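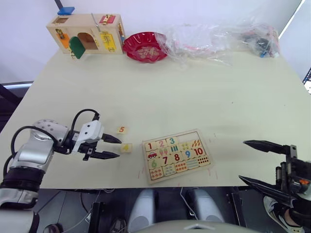
数字拼图板与两只夹爪，“5”和“4”两块还在板外。

工坊通讯 · 项目近况
双臂拼图：热闹归热闹，账还是要算

2022年3月23日

上一期通讯出去以后，有好几位会员来信问双臂那个项目到底怎么样了，语气里都带着期待。编辑部让我写这一篇，大概是因为我从一月起就在例会上唱反调。那我就照唱反调的写法来写，项目组有不同意见，下一期版面留给他们。

先交代背景。项目叫 Lukix，地点在 Devdale 共享工坊靠里的那张长桌，牵头的是 Jarosław Nowicki。他一月份贴在公告板上的目标写得很清楚：用两条机械臂把一块儿童数字拼图的木块逐一放回原位，中途不许人伸手。当时来看热闹的人不少，有人说夏天以前就能让它收拾整个玩具角。我说先让它放好一块再讲。这句话后来被人写在白板上，到现在也没擦。

拼图为什么难，做过的人都知道。木块是方的，小，平躺在桌上，四周没有可以下手的边。手指要从两侧贴着桌面进去，高了夹空，低了就顶桌子。就算夹起来了，角度歪一点也落不进格子，会斜着卡在旁边那块上面。人做这件事的时候，指尖会自己找平，卡住了就晃一晃，晃两下就进去了，根本不过脑子。机械臂要晃，就得有人先教它什么叫卡住。

Nowicki 的办法是录示范。由人操纵两条臂做一遍，存下来，再做一遍，再存下来，然后拿这些数据去训练。到本期截稿，登记本上一共是1,421次示范，其中147次标了“可用”。我把登记本从头翻到尾，没找到“可用”的定义。前几页似乎是指木块进了格子，中间有一段好像只要夹起来就算，再往后换了笔迹，标准也跟着换了。问 Nowicki，他说回头会统一补一遍。我不怀疑他会补，可是用来训练的数据已经混在一起了，补的时候谁还记得那天是按哪条标的？

有人会说，147次也不少了。单看数目我同意。问题在于这些示范有多少是真正不同的。我旁听过几个晚上，木块多半摆在板子左边，离得很近，朝向也差不多，操作的人一坐下就顺手摆成那样。这样练出来的东西，换个位置还灵不灵，谁也说不好。我建议过每次开始前掷骰子决定木块放哪儿，项目组嫌慢。慢是慢，总比练完了再发现只会一招要省时间。

再说夹爪。两边都是黑色的手指，拿大一点的东西还行，对付这种小木块就显得笨。我主张换短指，或者在指尖加一层软垫，材料在 Fladgate 的边角料柜台就能配到。Nowicki 不愿意动，他认为硬件一换，前面录的就全得作废。这个顾虑有道理，但也正好说明一开始就不该急着录那么多。先花两个晚上把手指定下来，后面的一千多次才有意义。顺序反了，现在怎么选都亏。

还有一件事我提过几次，这里再提一次：桌面。拼图板后面又是木制的忙碌盒，又是红盘子，又是一大堆透明塑料袋，全挤在一起。项目组说背景杂一点，练出来的模型更皮实。我听着像是不想收拾。真要讲皮实，就该有计划地换背景，今天放什么、明天放什么，都记下来。同一堆袋子在那儿摆着不动，模型学到的可能就是“有袋子的桌子”。透明塑料又特别反光，灯一开亮斑到处都是，摄像头最怕这个。忙碌盒倒是可以留，听说那是下一步的题目，上面有门有锁扣。我的意见还是那句：拼图没做完，先别碰锁扣。

也说点公道话。接线比一月那会儿规矩多了，当时地上乱得没法下脚。急停开关终于挪到了操作的人坐着就能拍到的地方，这是 Zerouali 坚持的，为此跟项目组磨了很久，值得谢一声。另外，双臂同时动作的时候会不会互相打到，我原先最担心，旁听的那几晚倒是一次也没撞上。不过我也注意到，多数时候是一条臂在干活，另一条张着爪子在旁边等。两条臂如果只用一条，那就得有人说说第二条是买来做什么的。项目组的回答是，将来右边那条负责扶住板子，免得放木块时把板子推跑。这个想法我觉得不错，可惜登记本里还没有一条是这么录的。

钱的事简单讲。电费和耗材目前走工坊公账，数目不大，没有人有意见。但项目组已经在打听第二台训练用的电脑，我反对现在就批。理由不复杂：先把“可用”写成一句谁看了都一样的话，照这句话把旧数据重标一遍，再在大家面前连做十次，木块由旁观的人随便摆。做成几次就记几次，做不成也照记。有了这个数再来谈电脑，我第一个举手。到时候如果结果好得让我没话说，我会在通讯上写一篇认错的，字数不比这篇少。

想自己看的会员可以直接去长桌旁边坐坐，项目组开工的时候都欢迎旁听，只要别碰桌上的东西，也别把椅子推到两条臂够得着的地方。想帮忙录示范的，先找 Nowicki 学一遍急停怎么按，再在登记本上签名。签名的时候，麻烦顺手在备注栏里写清楚您认为什么叫“可用”，哪怕只写半行。字迹请工整些，前面有几页我到现在也没认出来。

另外提醒一句，登记本请留在长桌左手的抽屉里，不要带回家。上个月它失踪过一阵子，那几天的示范是记在零散纸片上的，后来有人誊回本子，我对过，有两张纸片的次数跟文件夹里的录像对不上。到底是漏录了还是多写了，至今没有说法。谁手上还有当时的纸片，请投进门口的信箱，写明交给通讯编辑部就行。

下一期如果版面够，我打算写写重标数据的进展，前提是真的有进展。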